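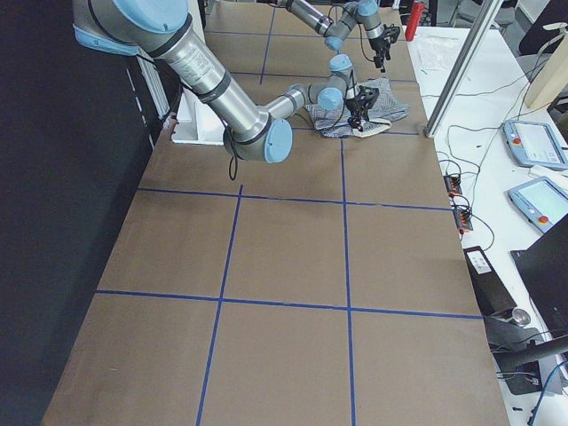
Robotics and Automation > Events and Visits
Rellbridge open day, cloth handling demo: worth the drive?

gumleaf_cnc wrote:
Went to the open day at Rellbridge. It was a 246 km drive each way for me so I'll put down what I saw for anyone thinking of the next one.

Main thing on show was the Kettani cell. Two arms with black grippers share one long table covered in brown paper and marked out in blue masking tape. They work on one piece of cloth between them. We got three runs in the time I stood there. Two finished with a fold I'd call acceptable and the other one was stopped by the operator when a corner got away. They reset it and carried on without any fuss, which I liked.

Questions were answered properly. The demonstrator said they had logged 1000 attempts since January, on different fabrics. I asked for the success rate and was told it depends on the fabric. Fair enough, but I would have liked a number.

Parking is around the back. Bring your own lunch.

drereo_owner wrote:
Thanks for the write-up. Did they say what it would cost to put together? I run a Drereo pick and place unit in a small workshop and I'm always told soft goods are "nearly there".

gumleaf_cnc wrote:
No price given. It's a research setup and they didn't pretend it was for sale.

plainweave wrote:
I was there in the afternoon and came away less impressed. I worked in a commercial laundry for years. A person on the folding table does 300 pieces in a shift without getting out of breath, and that's mixed work. I watched one cloth for the best part of ten minutes. I don't see who this is for.

torque_and_tea wrote:
That's a bit rough. It's a demo of handling, not a laundry line. The hard part is that cloth never lies the same way twice, so the machine can't just replay a path. Speed comes later.

plainweave wrote:
People were saying "speed comes later" at the trade shows when I started. I'm happy to be wrong. I'd just want to see it start from a heap of mixed washing and not one item laid out on a nice clear table.

gumleaf_cnc wrote:
The start positions did vary a fair bit in the runs I saw. But yes, one item at a time.

They had the wrist view up on a screen as well and let us have a copy of a still, so I'll add it. 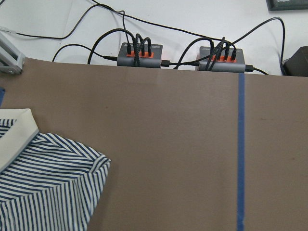
View from one of the wrist cameras. Striped fabric bottom left, USB hubs at the back.

drereo_owner wrote:
Good to see that angle. Stripes must help it a bit? I'd be curious how it goes on plain black.

torque_and_tea wrote:
Plain black is miserable for any camera. We had a Prokov vision kit at work that lost dark overalls completely until we changed the lighting.

Also, two hubs sitting right at the edge of the work area with all that braided cable looping up. I'd have them further back and tied down. One snag and you've lost your afternoon.

gumleaf_cnc wrote:
Someone in our group asked the same thing. The answer was that they shift gear around too often to tie it all down.

torque_and_tea wrote:
Every lab I've been in says that.

plainweave wrote:
At least we agree on something in this thread.

mod_356 wrote:
Moved this from General. If anyone has details of the next open day, please put them in the Events calendar and link back here.

drereo_owner wrote:
Would they let you bring your own fabric along? I've got a box of offcuts.

gumleaf_cnc wrote:
Didn't ask. I'll email them and post the reply.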